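Friday afternoon at Darkadis: the open day gallery
June
By Ekua Ansah

Darkadis opened its doors at 4 and by ten past had run out of visitor badges, so some of us went round as "Guest" and one man went round as "Fire Warden". The tour takes in the offices, a long corridor and, at the end of it, the part everybody had come for: two arms, a green table and a supply of orange bottles.
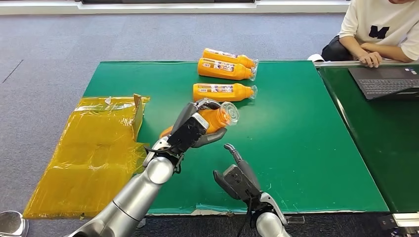
Suleiman Briggs wanted to know why anyone would begin with bottles, of all things, when a bottle rolls away the moment you look at it and a nice square box would sit still and behave. Cecilia Atinga told him that was rather the point, and that boxes had been last year.

One bottle in hand, three still lying at the back of the table. The other hand is free, and I have stood in kitchens in much the same attitude.

The fingers are the part to look at. I had come expecting pincers, the sort you get in a seaside arcade, and had prepared a remark about cuddly toys which I then had to keep to myself.

Laptop on the next table, sweatshirt with a big M on it. I own smarter clothes than that and have never been trusted with anything half as interesting.

The talk afterwards was down for 7 minutes and ran to 48, most of it questions about whether the thing could be taught to do recycling. Deok-su Ko answered all of them politely, including mine - which was about recycling.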